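Dallwood House: Summer Bedroom Checklist, With Comments

I love doing this round! A bedroom that sleeps cool makes for happy people at breakfast, and most of what goes wrong takes a minute to put right. Go through it with the bed just as it is, clothes and all, before any tidying starts.

1. Floor and walkway
Clear path from door to bed, at least 2 feet wide. Pass.
Comment: Much better than in June — the shoe rack by the door has made all the difference.

2. Bamboo mat
Tiles lie flat, no splinters, no broken cord between rows. Run a dry hand both ways across the mat. Pass.
Comment: What a lovely mat this is. The rows are neat and the tan-orange color warms up the whole room. Lift any clothes off before you check, and lift them straight up so nothing snags between the tiles. Dark T-shirts hide a lifted tile very well, so fold them and put them somewhere else first.
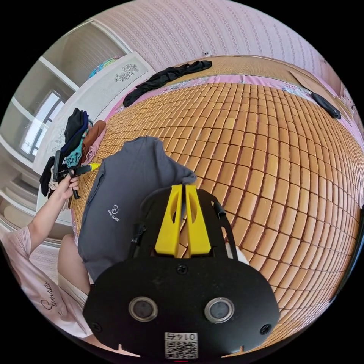
3. Bedding under the mat
Sheet pulled smooth, no lumps or folds that could make the mat rock. Pass.
Comment: The pink floral sheet is a cheerful choice. Tuck it in again after every wash.

4. Small things left on the bed
Nothing hard under or on the mat at bedtime. Needs a look.
Comment: Check along the far edge too, where long dark things are easy to miss. Black clothes get their own pile, please!

5. Fan and cords
Fan 6 feet from the bed, cord along the wall, plug cool to the touch. Pass.
Comment: The Fluton fan runs beautifully on low.

6. Window
Opens fully, screen in place, latch catches. Redo.
Comment: Latch sticks a little — a drop of oil, then try it again at 8 p.m. when the room gets closed up.

Next round in August.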